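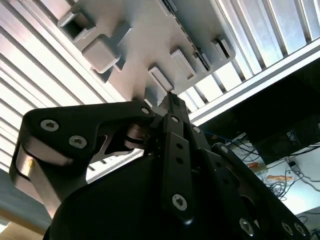
Porkach 台式机内存装配数据卡

打印本页 | 通过电子邮件发送

# 概述

Porkach 收录台式机机箱内部件拆装的多视角记录，重点为内存条的取放与插装。机箱侧放，侧板已拆除，主板、电源和硬盘架均保留在箱内。维护人：Heiðrún Bjarnason、Bit-na Chae。

# 规模

- 片段总数：400
- 训练 / 验证：362 / 38
- 单段时长：最长可达 157 秒
- 标注版本：Unuvby 10

# 工位布置

机箱放在铝型材台面上，零件座板位于其左侧。座板为灰色 3D 打印件，带多种形状的凸起卡座。座板位置变更后须重新标定，旧标定文件不得沿用。

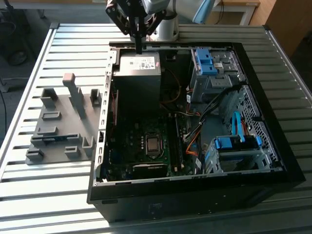 图 1：工位布置，灰色座板与侧放的机箱。

机箱内线束未作整理，橙、黄、黑色导线横跨机箱中部，伸向主板。CPU 位于插座内，未装散热器。涉及线束遮挡的片段在元数据中记为 occluded=1，评估时单独统计。

# 标注字段

part：部件类别，取值 ram、psu、drive、cable
phase：approach、grasp、align、insert、release
seated：插装到位与否，由人工在断电状态下检查卡扣后填写
occluded：目标部件是否被遮挡

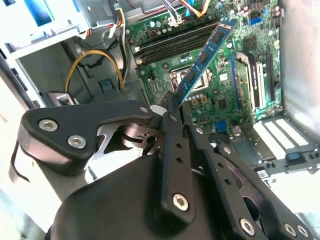 阅读时间：2 分钟

# 内存条说明

内存条为蓝色电路板，黑色颗粒成排分布。主板上有四条黑色 DIMM 插槽，两端带卡扣。插槽编号从靠近 CPU 的一侧起算，与主板丝印编号无关，换算表见 slots.csv。

align 阶段以金手指下沿进入槽口为终点。仅一端卡扣闭合的，seated 记 0。

# 已知问题

- 部分俯视片段中电源标签反光，文字不可辨读，不宜用于 OCR。
- 早期片段的 phase 边界由 Þórarinn Ragnarsson 单人标注，未经复核，计划 7 月补标。
- cable 类样本偏少，未做均衡处理。

# 变更

2026年4月16日：修正 slots.csv 中两处编号颠倒；删除重复片段。

勘误请发至 Drotell 邮件列表，注明片段编号。

打印 | 电子邮件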